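Zurdale Notebook: Dark Finishes, Up Close
8 March 2025

Every catalog I've opened since December wants to sell me something black. Black drawer pulls, black lamp arms, black shelving for the workroom. The Nel range comes in 12 dark finishes, and the leaflet says all of them "hide everyday marks." I have lived with black things before, and I wiped them a lot.

So the gallery on this page is a small one, about surfaces and what light does to them. I'm not grading anybody's design. I want to know what a finish looks like when nobody has styled it for a brochure, and whether matte deserves the reputation it has with people who write leaflets.
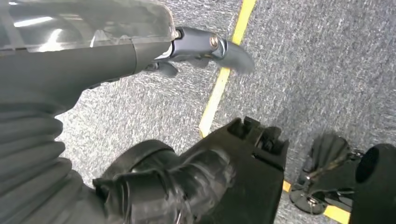 Matte black is supposed to be the forgiving one. I don't buy it. A flat dark surface won't throw a glare back at you, fine, but any pale rub stands out against it, and curved parts are the worst. Look at the thick round collar low down: scuffed, with lighter gray smudges over the curve. The glossy smoky shell higher up has the opposite trouble, with bright white reflections all along its top edge. I'd still pick the gloss if I had to clean it, though I wouldn't want it facing a window.

Ribbed black is a separate case. Folds pick up faint gray highlights, and from across a room that can pass for dust. Salespeople call this "texture." I'd ask how you get a cloth between the folds before paying extra for it.

Bronze tones on small hardware I have more time for. A slightly worn bolt head in that color looks all right to me, and a chrome one with the same wear usually doesn't. The Prelov people charge 5 dollars more per pull for bronze, and that's the only upcharge in their price list I'd consider.

Sample chips from the Nastomport showroom are next, if they ever arrive. I asked for four.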